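If you're practicing stitches on a skin pad at home, set it on something that won't slide, and get your lamp right over the middle where you'll be working.

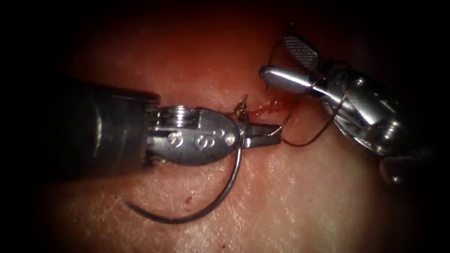
Reading time: 3 min

A curved needle likes to be held in the jaws of the driver, never in your fingers, and I do like a dark thread on a pinkish pad, so much easier on tired eyes! Fine scratches on the surface won't hurt a thing, so keep that old pad going a while longer.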